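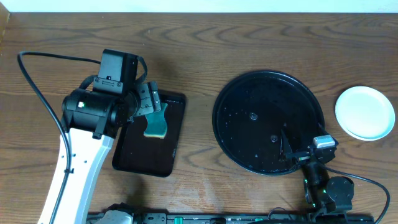 Figure 4. Table setup for the wiping task: a rectangular black tray, a large round black tray with small water droplets on it, a small white plate and a green sponge.

4.2 Dish shape and the path of the sponge

We were delighted by how much the shape of a dish matters when it is wiped. Before this study we expected size to explain most of the differences in wiping time. Size does play a part, but the rim and the corners tell a far richer story!

On a rectangular tray, the sponge has long straight runs and four places where it must turn. The rounded corners of the tray in Figure 4 are kinder than square ones, yet most of the leftover water in our trials still sat there, tucked against the raised rim. Round trays behave quite differently. A spiral from the rim inward covers the surface with very few lifts, and the drops gather toward the middle, where one last pass picks them up.

Dark, glossy surfaces turned out to be a gift for this work. Small drops catch the light and show up as bright dots, so a missed patch is easy to find and mark. White plates were much harder to score, and Laurinda Falcão and Cristóvão Morais went over each of those twice, working separately, before comparing notes.

In all, we scored 2316 wipes collected at our Stollemcombe and Belden sites. Of these, 575 were made on round trays. Wipes that began at the rim left less water behind than wipes that began in the center, and this held for every dish shape we tried. The gap was widest on the large round trays, a result we find especially exciting and return to in the next section, where sponge pressure is taken into account.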